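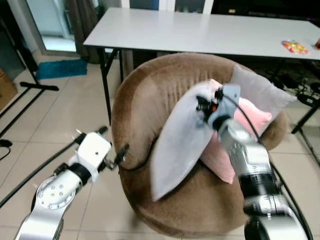

Wunano cushion and chair cover care, section 2
Updated January 11, 2020

Washing covers

1. Find the zip, usually along the bottom seam. Open it all the way before pulling the insert out. Half open zips tear.
2. Inserts don't go in the machine. Ever.
3. Turn cover inside out, close zip again. Cold wash, gentle, colours seperate.

Note: Lorkau covers have a hidden zip with no pull tab. Use a paper clip.
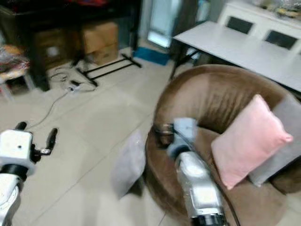
4. Use half the usual detergent. No bleach, no fabric softener, it flattens the pile.
5. Dry flat in the shade. Roughly 5 hours on a warm day, longer in October.

CAUTION: No tumble dryer. Shrinkage isn't covered under warranty.
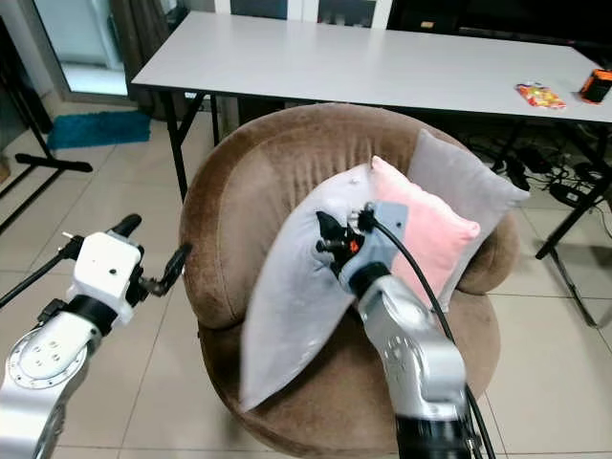 Putting covers back on

1. Cover must be bone dry. Check the corners, they hold water.
2. Fold insert in half, push the far corners in first, let go.
3. Work the filling into the near corners by hand, then zip.

Velvet pile: brush one way only with a soft dry brush. Steam from the back, never press teh front. 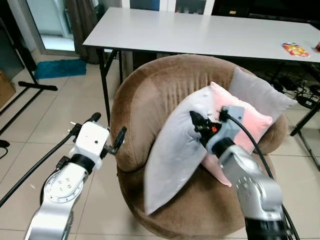

Spills

Blot. Don't rub. White cloth, cool water, work from the outside in. Grease: cornstarch, leave overnight, vacuum off.

Replacement covers: part 135 (plain) or 141 (velvet). Order from the Plavanstead store, have your reciept handy. Gentile range has its own sizes, see section 5.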